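4.2 Student Ventures and Design Registration

Of the 1,234 students who answered the February survey, 89 said they had started or joined a venture while enrolled. Most of these ventures sold physical goods, and few of the founders had looked into protecting a name or a product's appearance before the first sale. Two of the teams we interviewed, Wirkik and Skelley, had filed for design registration. Both did so after a mentor raised the matter in a pitch session — neither had met the topic in coursework.

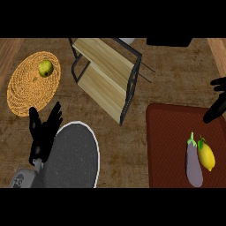
Figure 2. Rendered view with a woven mat, a pear and a small side table.

Founders often confused the three main forms of protection. A trademark covers the sign under which goods are sold, a patent covers how something works, and a design right covers how it looks. Interviewees tended to say "patent" for all of them. With household goods the difference matters early. A side table like the one in Figure 2, with two pale shelves in a black metal frame, would be hard to patent as a piece of engineering, but the shape of a frame may be registrable if it is new. The founder of Pyo had spent most of her legal budget on a patent search before learning this.

Cost was the second concern. Teams in the Edier incubator could book a free meeting with an adviser, yet few did so in their first term. Morris, who ran the meetings, kept notes on the questions asked, and we coded these along with the interviews. Questions about fees came up more often than questions about scope or length of protection. We return to the coding scheme in Section 5.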